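Parisi Opens Its Rent Reporting Program to Small Landlords

FLERKESNESS, April – I'm Gemechu Gebretsadik, and I run the housing desk at Parisi. They let me write this one myself, so bear with me, I've never done a press release before!

Starting this month, any landlord in Flerkesness with 24 units or fewer can sign up to have tenants' on-time rent sent to the credit file. Until now we only took the big buildings, and I got an earful about that at pretty much every open house we held. Most renters here live over a shop or in half of a two-family, and they were paying on time every month with nothing to show for it when they walked into a bank and asked for a mortgage.

We ran a pilot with 13 landlords over the winter, mostly out in Nullitz, and over 20 tenants signed on. A few of them had no credit file at all when they started. I sat down with nearly every one of them (I like doing this part) and the thing they kept asking was what happens if one month goes badly. We send on-time payments only. A late month is left blank, and you pick up again with the next one.

The software side comes from Solemex, who built the landlord page. You put in the rent and the due date, check a box when the money lands, and you're done. My own mother tried it on her phone and only called me 2 times – for her that's a record.

Landlords pay nothing in the first year. After that there's a small monthly fee per unit, and it can't be passed along to the tenant. We put that in the agreement in plain words, right on the front page.

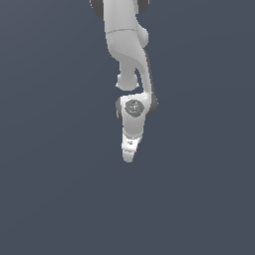

Does a tenant have to take part if the landlord signs up?

Each tenant decides separately, and anyone who joins can drop out by sending us a short note.

Sign-up forms are at our front counter, and we're open until 6 p.m. Bring a copy of the lease. If you've lost yours, come in anyway and we'll sort it out together – ask for me, I'm usually in the back with the coffee.

Recent items
Parisi adds evening hours for mortgage questions
First-time buyer workshop returns to Nullitz
What to bring when you refinance
Security deposits: a short guide for renters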